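18 May 2023 -- Clondham, bench 2

Started the second batch of demonstrations for the Kinwood set. The goal is 268 episodes of picking and shifting boxes, and with this morning we are at 56. I did all of them by teleoperation with the old gain settings, so they can be mixed with the ones from November.

The first 3 I threw away. I was moving too fast near the contact and the wrist stream lost frames at the same moment, so action and picture did not match. After I restarted the recorder it was fine. Please check the frame counter before every session, it takes one minute.

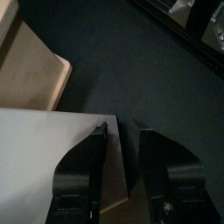
Grasp start positions need more variety. In my episodes I come down nearly always in the same way, and the policy will learn only this one. The approach over the right edge of the white box, with one finger above the top face and the other beyond the edge, is a good example of what we want more of, also with the beige block lying diagonally behind. The light is weak on the right side and the ribs on the right finger are almost lost in the dark. I would keep such episodes and mark them "low light" -- the Mundel people asked for them.

Open points:
Write the label rule for a failed grasp with a second try. Is it one episode or two? I save it as one for now.
Ask Kristiansen for the new export script, the old one cuts the last 2 seconds.
Next session: start from the left side, slower near contact.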